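Call for Participants: Seasonal Flu Vaccine Study

Kaster Clinical Research is looking for adults to take part in a study of a new seasonal flu vaccine. Enrollment opens in April at our Gikar Street clinic and closes when 535 people have joined.

You may be able to take part if you are between 18 and 64, are in generally good health, and have not had a flu shot in the past six months. You can't join if you are pregnant, have ever had a serious reaction to a vaccine, or are enrolled in another drug or vaccine study.

The study lasts 11 months. It includes three clinic visits, each with a short exam and a blood draw, and a weekly symptom check that you fill out online. If you come down with a fever or cough, we will ask you to swab your nose at home and mail in the sample – kits and postage are provided.

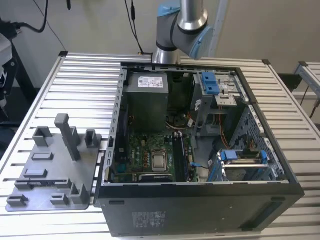
Open desktop computer on a worktable, with the motherboard and power supply showing.

Participants are assigned by chance to get either the study vaccine or a standard flu shot. Neither you nor the clinic staff will know which one you got until the study ends. Common side effects are a sore arm, tiredness and a mild headache. A nurse will go over the other risks with you before you sign anything, and you can leave the study at any time.

You will be paid for each completed visit and for each month of symptom checks. Parking is free in the Xolalpa Avenue lot. Evening visits are available until 7:30 p.m.

To sign up, fill out the screening form on this page or ask for one at the front desk. The form takes 10 minutes. Study staff will call you back to set up a first visit – please have a list of your current medicines ready.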